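Betreff: Re: [regalbau] Durchbiegung bei langen Böden

Am 20.05.2019 schrieb Reginald Begay:
> Meine Böden von Nekley sind 100 cm breit und hängen unter
> Aktenordnern sichtbar durch. Hilft eine Stütze in der Mitte?

Hallo Reginald,

ja, eine Mittelstütze hilft. Ich habe meine Böden von Muvley auf 56 cm gekürzt und dazwischen Aluprofile gestellt, Höhe 164 cm. Seit November steht alles voll, durchgebogen hat sich nichts. Die Rückwand habe ich verschraubt, die Nägel von Rivas hielten nicht.

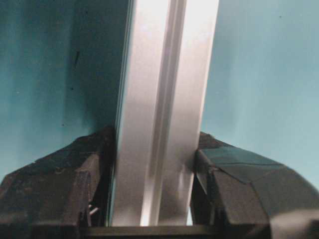
Aluprofil mit Längsnut

In die Nut passen bei mir die Winkel von Catalov, pro Boden 2 Stück. Schrauben bitte erst festziehen, wenn alles im Lot ist.

Gruß
Henning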